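# Foire aux questions — signalement, retrait et recours

Version du 22 octobre 2020. Les réponses ci-dessous concernent la plateforme de débat Clulteo et les pages de commentaires hébergées pour le compte de Baken. Elles n'ont pas valeur de conseil juridique.

## Champ d'application

**Quels contenus sont couverts par cette page ?**

Les messages publics, les commentaires et les pétitions publiés sur Clulteo. Les messages privés relèvent des conditions générales, article 9. Les articles de la revue Leung sont soumis au droit de la presse ; le directeur de la publication en répond seul.

**Quel droit s'applique ?**

Le droit français, pour les contenus accessibles depuis la France. Les deux textes de référence sont la loi du 29 juillet 1881 sur la liberté de la presse et la loi du 21 juin 2004 pour la confiance dans l'économie numérique (LCEN). Le Premier amendement de la Constitution américaine est régulièrement invoqué dans les réclamations. Il ne produit aucun effet à l'égard d'un hébergeur français.

**La critique d'une religion est-elle autorisée ?**

Oui. Le délit de blasphème n'existe pas en droit français. La loi réprime l'injure, la diffamation et la provocation à la haine visant des personnes à raison de leur appartenance à une religion. Un message qui attaque un dogme, un rite ou une institution reste en ligne. Un message qui vise les fidèles en tant que groupe est examiné au cas par cas.

## Signalement

**Comment signaler un message ?**

Par le lien « Signaler » placé sous chaque message, ou par courrier. La notification doit comporter :

- l'identité du notifiant ;
- la description et l'adresse exacte du contenu ;
- les motifs de droit et de fait ;
- la copie de la demande adressée à l'auteur, ou la justification de l'impossibilité de le joindre.

Une notification incomplète est conservée mais n'ouvre pas de délai. Le champ « motifs » du formulaire est limité à 1 582 caractères ; au-delà, joindre un fichier PDF.

**Un signalement abusif est-il sanctionné ?**

La LCEN punit le fait de présenter sciemment un contenu comme illicite, en vue d'en obtenir le retrait, à l'aide d'informations que l'on sait inexactes. Sur le plan interne, le compte concerné perd l'accès au formulaire en ligne. La voie postale lui reste ouverte.
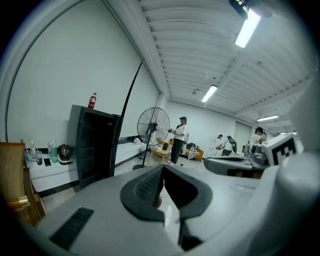 **Qui prend la décision ?**

Un modérateur en première lecture. Les dossiers relevant de la loi de 1881 sont ensuite transmis à Yee-man Tsang, responsable juridique. Le filtre automatique Purnutard trie la file d'attente par catégorie ; il ne supprime rien. Un message retiré l'a donc toujours été par une personne, dont l'identifiant interne figure au dossier.

**Le nombre de signalements influe-t-il sur la décision ?**

Non. Un message signalé 200 fois est traité selon les mêmes critères qu'un message signalé une fois. Les signalements multiples sont fusionnés dans un dossier unique — seul le premier notifiant reçoit la réponse motivée, les autres une notice de clôture.

## Recours

**Mon message a été retiré. Que puis-je faire ?**

Répondre à la notice de retrait en rappelant la référence du dossier. Le recours est instruit par Shih-chieh Tsang, qui n'intervient pas en première lecture. Trois issues sont possibles : rétablissement, maintien du retrait, ou rétablissement après modification par l'auteur. Le texte n'est jamais réécrit par nos services.

**Le recours est-il suspensif ?**

Non. Le message reste masqué pendant l'instruction. Les réponses qui lui ont été faites demeurent visibles, sauf si elles en citent le passage litigieux.

**Puis-je saisir directement un juge ?**

Oui, sans recours interne préalable. En matière d'injure et de diffamation, l'action se prescrit en principe par trois mois à compter de la première publication. Ce délai est porté à un an pour certaines infractions, notamment lorsque les propos visent l'origine ou la religion. Notre procédure n'interrompt pas la prescription.

## Données et statistiques

**Publiez-vous le nombre de retraits ?**

Oui, une fois par an, en mars. Le dernier relevé fait état de 277 recours, dont 56 ont abouti à un rétablissement complet. Les rétablissements après modification sont comptés à part — ils ne figurent pas dans ce second chiffre.

**Mon identité est-elle communiquée à l'auteur du message ?**

Pas par nos services. Elle peut l'être à l'autorité judiciaire, sur réquisition. L'auteur reçoit uniquement le motif retenu et la référence du texte appliqué.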